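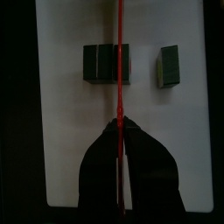
Evaristo Santoro had finally built a town! Stundberg, he called it, and it was going to have a river and a bakery. So far it had four green blocks, three pressed together in a row on a plain white field (the baker's houses, obviously), and he loved every one of them. By Tuesday there would be a bridge!

"Who lives there?" asked his granddaughter.

"Everyone who's hungry," he said, and went off to hunt for soup.
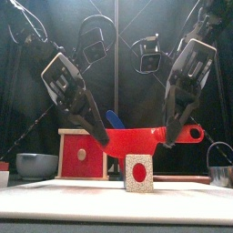

The River Comes to Stundberg

It came in blue ribbon, and it ran right past the bakery door.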